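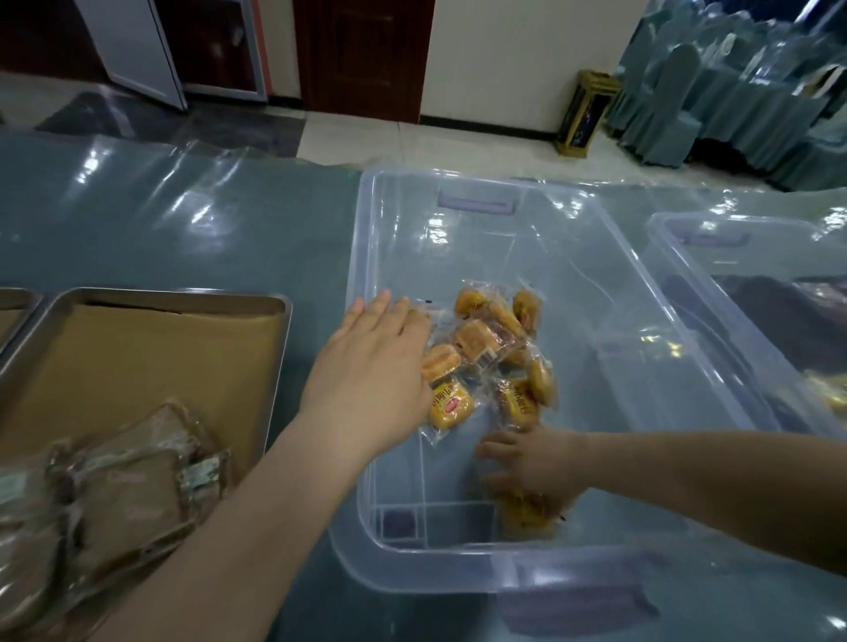

Individually wrapped pastries in a clear plastic storage bin.

Hillena 14 Clear Storage Bin with Lid
Item no. 2811
Sold by Gindport Catering Supply

Overview

The Hillena 14 is a rectangular food storage bin for dry goods, packaged snacks and bakery items. It is molded in one piece from clear polypropylene and has a nominal capacity of 14 liters. The bin is intended for back-of-house shelving, break rooms, school kitchens and retail counters where the contents need to be identified without opening the lid.

The bin and lid are sold as a set. Lids and divider plates can also be ordered separately. See Parts and Accessories.

Construction

The walls are straight for the lower two thirds of the height and open outward slightly above that point, so that empty bins nest. Inside corners are rounded. The bottom is ribbed at the corner, with molded grid ridges that stiffen the base under load.

The rim is rolled outward and serves as the carrying edge. Two grip areas are formed on the short sides. They are part of the rim and have no separate hardware, so there are no pins or screws to loosen.

The lid is a press-fit type with a continuous lip. It keeps out dust and slows moisture pickup. It is not airtight and has no gasket. Unwrapped crackers, biscuits and similar products that soften in humid air should be kept in a sealed inner bag or in the Hillena G series, which has a silicone seal.

Specifications

Material, bin: polypropylene, clear
Material, lid: polypropylene, clear or white
Capacity: 14 liters, measured to the underside of the rim
Service temperature: freezer to 100 °C
Food contact: suitable for dry, wrapped and unwrapped foods
Dishwasher: yes, top or bottom rack
Microwave: no
Stackable with lid: yes
Nestable without lid: yes
Pack size: set of 2 bins with 2 lids

Loading and stacking

Filled bins may be stacked with lids in place. The recess in the lid locates the base of the bin above it. Stack only on a level surface, and place the heaviest bin at the bottom. Bins that are filled above the rim line will hold the lid off its seat and must not be stacked.

For loose packets, fill in layers and leave clearance below the rim. Packets with a printed date should be loaded with older stock on top or toward the front, depending on how the bin is accessed. Gindport supplies a write-on label strip that attaches to the short side and comes off in warm water.

Soft goods such as filled cakes and sponge products can be crushed by their own weight in a full bin. For these, use the divider plate or fill to half height.

Mixed contents

Where a bin holds more than one product, use the divider plate to keep them apart. This matters most when one of the products contains nuts, milk or egg and the other does not. The plate is a sorting aid. It does not seal against the floor or walls, and it should not be relied on as an allergen barrier for unwrapped food. Use separate bins in that case, with separate lids.

When wrapped items are taken out of their outer carton, the ingredient panel often goes with the carton. Cut out the panel or copy it onto the label strip before the carton is thrown away. The write-on strip has room for the product name, date opened and a short allergen line.

Cleaning

Wash before first use. Remove the lid and any divider, rinse off crumbs, and wash with a mild detergent and a soft cloth or brush. Scouring pads will haze the surface. The haze does not affect food safety but reduces visibility and cannot be polished out.

Do not use solvents or undiluted bleach. If a sanitizer is required, follow the dilution on the product label and allow the bin to air dry upside down on a rack. Do not nest bins until they are fully dry - trapped water can cause them to stick together and will leave marks on the base.

Oily residue from fried or buttered goods may leave a faint yellow film over time. Soaking in warm water with baking soda removes most of it.

Temperature limits

The upper limit of 100 °C applies to short exposure, such as a dishwasher final rinse. Do not place the bin on a hot plate, under a heat lamp or in an oven. At freezer temperatures the material becomes less flexible. Allow a frozen bin to stand at room temperature before removing the lid, and do not drop or strike it.

Parts and Accessories

Replacement lid, clear
Replacement lid, white
Divider plate, full height
Write-on label strips, pack
Wheeled base, Pasero (holds one stack)
Shelf rail, Wongsuwan (for wire shelving)

The Pasero base fits all Hillena bins with the same footprint. The Wongsuwan rail clips to the front wire of the shelf and stops the bin from sliding forward. It is not compatible with solid shelves.

Revision note

Sets shipped from April onward have the revised lid with a wider pull tab. The revised lid fits earlier bins. Earlier lids also fit current bins, but the two types should not be mixed in one stack, as the recess depth is different.

Customer questions

Can the lid be stored under the bin during service?
Yes. Turn the lid upside down and set the bin on it. Thérèse Gill, product support

Is the bin suitable for flour or rice without a bag?
Yes, for short-term storage. For long-term storage choose a bin with a gasket. Thérèse Gill, product support

Does the divider come with the set?
No. It is a separate item. It can be cut to a lower height with a fine saw if needed - sand the edge afterward. Pongsak Phuthong, technical sales

We have the older lids with the narrow tab. Are replacements still available?
Only the revised type is in stock. Order enough for the whole stack. Pongsak Phuthong, technical sales

Ordering

Order by item number. Single bins are not sold, except as warranty replacements. For carton quantities or delivery to more than one site, contact Ritu Bansal in the trade accounts office before placing the order.

Returns are accepted on unused sets in original packaging. Bins that have been washed or labeled are treated as used.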